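The draft rules on electricity distribution have been open for comment since February, and most of the comment so far has gone to the wrong section. Section 4, on retail choice, has drawn the letters and the hearings. Section 9, on how the cost of the wires is shared among the people who use them, has drawn almost none. It will have the larger effect on household bills.

Under the current rules, a distribution company recovers its network costs through the price per kilowatt-hour. A household that buys less from the grid pays less toward the poles, transformers and meters, although its connection is built to the same size as its neighbor's. Section 9 would replace this with a fixed monthly charge based on the rating of the connection. The energy price would fall by a matching amount.
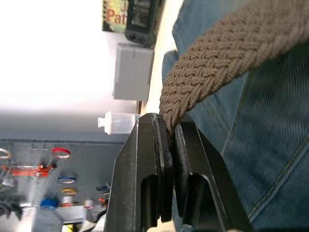 The case for a fixed charge is sound as far as it goes. Network costs are driven by peak demand, and a transformer costs the same to install whether it is loaded for 2 hours a day or 20. A price that ignores this sends a poor signal. But the rating of a connection is also a poor signal. It records what an electrician installed, often decades ago, and says little about when the customer draws power. Engineers like to treat the network as a single line from plant to customer, when it is closer to a braided strap, with many cords crossing in a repeating pattern. Load on one cord is carried partly by the ones beside it. A charge that looks only at the end of the line misses how the middle is used.

The Zavala district offers a useful comparison. Its distribution company, Bultport, introduced a charge based on measured peak demand three years ago. Customers are billed on the average of their highest readings in the month, taken between 4 and 9 p.m. The meters needed for this were already in place. Wenceslao Lozano, who ran the tariff office during the change, has written that the billing work was modest and that most complaints concerned the layout of the bill.
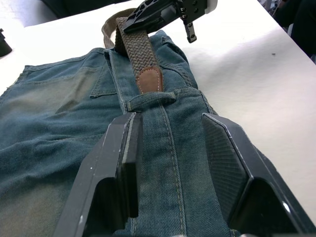 Bultport also kept a small block of energy for each household at a reduced rate. The draft rules contain no such provision. A tenant in a small apartment with an oversized connection would therefore pay the full fixed charge and have no means of lowering it, short of asking the landlord to hire an electrician. The ministry's note on impacts gives this group one paragraph and no figures.

Two objections are usually raised to a peak charge. The first is that customers can't respond to it. Some can't, and for them the reduced block matters more than the shape of the tariff. The second, made at length by Leopoldo Ventura in his submission for Stustetti, is that revenue would be less certain from year to year. This is true, and it already has a remedy. The regulator can set an allowed revenue and correct for over- or under-recovery in the following period. Gas networks have worked this way for a long time.
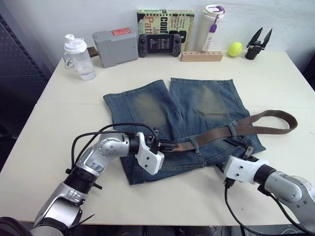 *Photo: Sarahí Becerra*

A further problem lies in clause 21, which lets a company reclassify a connection without notice if its rating is "not in accordance with records." The phrase isn't defined. Records of older connections are incomplete in many districts, and in Skakwood they were moved between systems without a full check. A customer could be placed in a higher band on the strength of a clerical error and would have to pay first and appeal later.

The remedy is a short amendment. Clause 21 should require written notice, a stated reason, and a period in which the old band continues to apply while the matter is reviewed. The burden of showing the correct rating should rest with the company, which holds the records and owns the meter.

Section 9 itself should be redrafted so that the fixed charge covers metering and billing only, with the remaining network cost recovered through measured peak demand. Connections above 200 amps can be left on their existing contracts. Jaqueline Robles has proposed wording along these lines, and it fits within the present structure of the bill. The ministry should publish the expected bill changes by household type before the section goes to a vote.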